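Search the guide
Enter a word or part number
Go

Section 5: Setting up your sorting bench

By now your Nevard bench kit is out of its box and the top is level, so this is where it starts to get fun! Section 5 covers laying out the bench for a first proper sorting session: where the bucket goes, what to do with rods and sticks, and how to handle capped tubes and cylinders without chasing them across the floor. We've been using this layout ourselves since April and we still get a small thrill when a whole jumbled pile ends up in its right places.

You don't need the full set of Nevard parts. A bucket you already own, a few odd lengths of wood and metal and a wipeable tube or two will do perfectly well for a first go.

5.1 Before you start

1. Clear the top completely. It's tempting to push things to the back and work in front of them, but a clear bench shows you how much room you've really got.

2. Wipe the surface with a barely damp cloth and let it dry. Don't use furniture polish, as round things will slide about all over the place.

3. Decide which side you'll sort from. Most people put the unsorted pile on the side of the hand they write with. Try both and see which feels better (we swapped over after a week and never went back).

4. Run any leads behind the bench and fasten them with the Druko clips from the small bag. If you've used up your clips, garden twine is fine for the time being.

Note: The Grerik version of the kit has a shorter top. All the steps are the same, but put the bucket at the back corner and not on the side.

5.2 Placing the bucket

The bucket is the heart of the whole layout, and it's surprising how much difference its angle makes. Stood upright, it holds the most. Tipped over, it becomes a sort of little cave that you can sweep small things straight into, and you can see what's inside without leaning over the top.

1. Stand the bucket upright within easy reach and check that you can touch the bottom of it without stretching.

2. For loose, light items, tip it on its side with the opening facing your pile.

3. If it rolls, wedge it with a folded tea towel on each side. The rubber wedges in the Chowdhury add-on pack do this beautifully, but the tea towels came first and we're still fond of them.

4. Drop in one or two light things and give the bench a gentle nudge. If the bucket stays put, you're ready to carry on.

Caution: Never put anything heavy into a tipped bucket near the edge of the bench. The weight goes to one side and the whole lot can swing over. 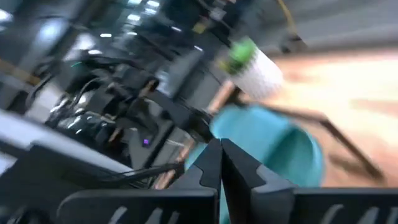 Fig. 5. Teal-blue bucket, tilted, with a thin wooden rod, a long metal rod and a white cylinder with a green cap.

5.3 Rods and sticks

Long thin things are the awkward customers of any sorting job. They lie across everything else, they catch on sleeves, and as soon as you pull one out, two more move. Deal with them early and the rest of the pile suddenly looks half the size.

1. Pick out the longest rod first, whatever it's made of. Lift it from the middle and keep it low.

2. Put metal rods together along the back of the bench, all pointing the same way.

3. Put wooden rods in a separate row in front. Run a finger and thumb lightly along each one to check for splinters, and sand any rough bits before you put it away.

4. Stand short rods in a jar or an upright pot. Anything that makes the pot wobble is too long for it and should go back in the row.

Note: If a rod is trapped under something, move the something. Pulling a rod out sideways is the quickest way to send everything else flying, and we speak from long experience here.

Caution: Keep rod ends well inside the edge of the bench, particularly if there are children about at eye level.

5.4 Capped tubes and cylinders

We love a good bright cap. You can spot it from the other side of the room, and if you keep to one colour for one kind of contents you'll hardly need labels at all.

1. Check that each cap is pushed or screwed fully home before you pick the tube up.

2. Lift the tube by its body, never by the cap.

3. Lay tubes down with their caps all at the same end. If you're storing them upright, caps go on top.

4. Put a folded cloth under any tube with a smooth surface. Textured ones grip better, though they can still roll if the bench is knocked.

5. Put empty tubes to one side with the caps off, so that you don't mistake them for full ones later on.

5.5 Your first full run

Now put it all together! Tip out a modest pile, small enough to cover with your two hands spread wide, and work through it in this order: long rods, short rods, tubes, then everything else into the bucket. Don't worry about speed. It comes by itself after a few sessions, and the slow first run is when you find out that the jar is on the wrong side or the bucket wants turning a little.

When the top is clear, stand the bucket up again before moving it. Give the bench a last wipe, put the wedges or tea towels inside the bucket, and leave it somewhere dry until next time.

If the bench rocks at any point during the run, go back to Section 2 and adjust the feet again.

Related sections
Section 2: Levelling the feet
Section 4: Fitting the bench top
Fitting Druko clips to a painted wall
Using the Chowdhury add-on pack
Grerik short top: differences at a glance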